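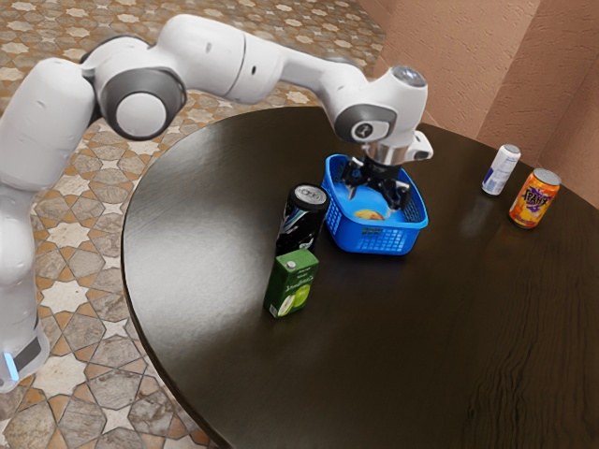

So my mom got her new hearing aids last month and I have become, against my will, the family tech support for them. I'm writing this down partly for my cousins, who keep texting me, and partly for anyone else whose parent just came home from the audiologist with a little case and a very thick booklet.

She was fitted at the Parkadlow clinic, and I liked them a lot. The test took 30 minutes, and then we sat in the booth while they played her recordings of people talking over restaurant noise (she did much better than she expected, and told everyone in the waiting room!). The pair she picked is the Dogar, the middle model, and it came to a bit under 2,000 dollars with the follow-up visits included. We looked at the cheaper Baslow ones too. Nice people at the counter, but the buttons were so tiny that Mom couldn't feel them at all, and that was the end of that.

The first week was rough. She said the refrigerator was yelling at her. Paper bags, the turn signal in my car, her own chewing - all of it too loud. The audiologist turned things down a notch at the second visit and told her to keep wearing them at home, even when it's quiet, so her brain gets used to ordinary sounds again. Four hours a day at first, then six, and now she mostly forgets they're in.

Cleaning is my job on weekends. Little brush, dry cloth, no water, and I swap the wax filters when they look gunky. A pack of filters was 99 cents on clearance at the Stondik pharmacy, so I bought all of them, and I regret nothing.

Next up is getting her phone calls to come through the aids. I've paired them twice and they've dropped twice, so if you have the same setup and got it working, please leave me a comment. She has her next checkup in December and I'm bringing a list.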